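ok road trip thread, day 3, southern Germany. coffee from a servo at 6, no regrets

left the Bendedside campground early to beat the traffic. did not beat the traffic

also whoever does the signs round here really wants you to have options. Donaueschingen on one, Emmendingen on the one below, we wanted neither lol

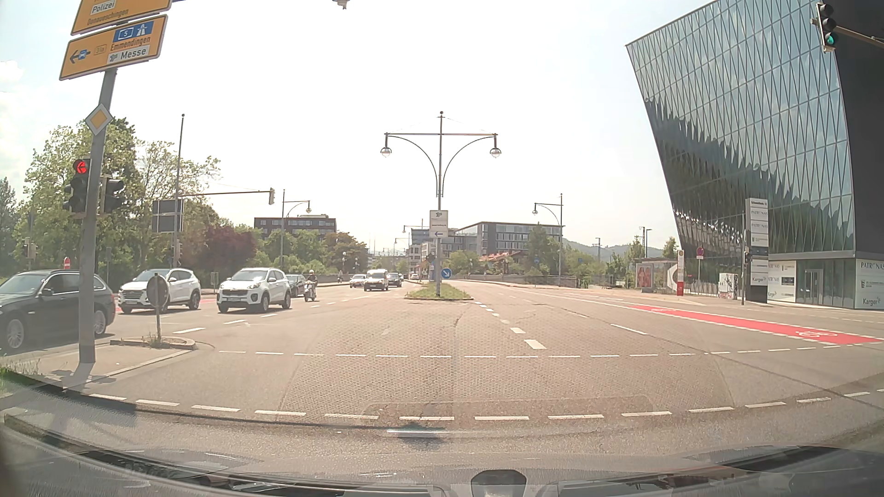

red arrow, bright white sky, everyone coming the other way

took me till now to get used to the yellow diamond. means you've got priority, keep going, stop dithering at every side street (me, all of yesterday)

kind of love the old style double lamp on the median tho. two globes, little ball on top. want one for the driveway

odometer says 3286 km since we picked up the van. smells like wet towels and salami

19 songs on the Flilla playlist and we know all of them now. send reccomendations

next stop lunch, then 60 km of back roads if the nav behaves. more tonite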